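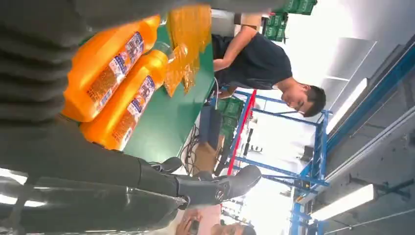

Dorota asked under my last post if the color of a bottle tells you anything about which recycling bin it goes in. Good question, so I will make a small thread. 1/

Short answer: the color tells you very little. The bin follows the type of plastic, and the type is the number inside the little triangle, usually at the bottom. A bright bottle and a clear bottle can have the same number. 2/

But color matters later, at the sorting plant. Clear plastic can become almost anything again. Strongly colored plastic can become only something of the same color or darker. So it sells for less, and some plants do not want it. 3/

I learned this when I moved to Villanueva three years ago. Where I grew up we had one bin for everything. My first month here I received two yellow stickers on my bin from the collection crew. I was so ashamed that I brought the bin inside before the neighbors woke up. 4/

The sticker said "mixed materials." I had no idea what it meant. I had washed everything! I had even folded the cardboard. 5/

It was the caps. In Villanueva you leave the cap on. In Preladcombe, where my sister lives, you must take it off and put it in a separate bag. The two towns are twenty minutes apart by bus. 6/

So please, before you follow any advice from the internet (also mine), read the page of your own town. Rules for caps, labels and sleeves are different everywhere. 7/

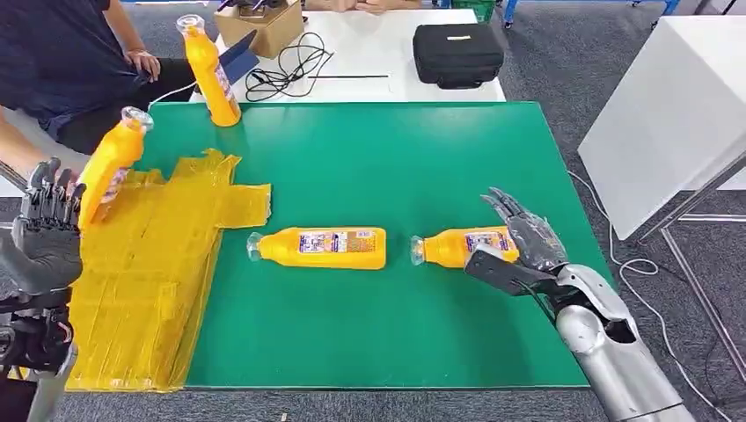 Carmela Cifuentes
Labels, then. Many people wrote to me that they soak every bottle in hot water and scrape the paper away. You can stop doing this if your town does not ask for it. In my town it is written very clearly: leave the label. 8/

The exception is the full sleeve, the kind of plastic skin that covers the bottle from neck to bottom. It is often a different plastic than the bottle. If there is a dotted line on the side, tear there and it comes off in one piece. If there is no dotted line, I use small scissors and I say some words in my own language. 9/

Rinsing: yes, but do not wash it like a wine glass. Put a little water in, close, shake, pour out. I use the water that remains from the dishes. 10/

Crushing: also depends on the town. Mine wants them flat from the sides, because a bottle crushed from the top rolls on the belt like a coin. My old building wanted them whole. I still have the paper from my old building on the fridge and it confuses my guests. 11/

Somebody wanted to know about the return machine at the Geltis supermarket. It takes only bottles with the deposit mark. It refuses shampoo, dish soap, vinegar and everything from the pharmacy. I tried with a vinegar bottle and it gave it back to me two times, very politely. 12/

Also it needs to read the barcode, so for deposit bottles the label must stay on and be not too wrinkled. This is the one case where crushing costs you money. 13/

The machine stops at 200 bottles for one receipt. I know this from the man in front of me in July, who had a shopping cart and another shopping cart. 14/

For things that no bin accepts, there is the yard on Kadberg road. Open Tuesday to Saturday, closed at lunch. Bring something that proves your address, they do check. Paint, batteries, oil from the kitchen, the big canisters. 15/

Cooking oil I want to repeat. Never in the sink. Let it get cold, pour it in an old bottle, close it well and bring it to the yard. There is a gray barrel near the entrance and you leave the bottle with it. 16/

If you are new in the country and the rules look impossible, I promise it gets easier. I kept a list inside the cupboard door for half a year, and now I only look at it for strange things like toothpaste tubes. 17/

Toothpaste tubes, by the way: I still don't know. The town page says one thing and the paper calendar says another. I have written to them and if they answer I will add it here. 18/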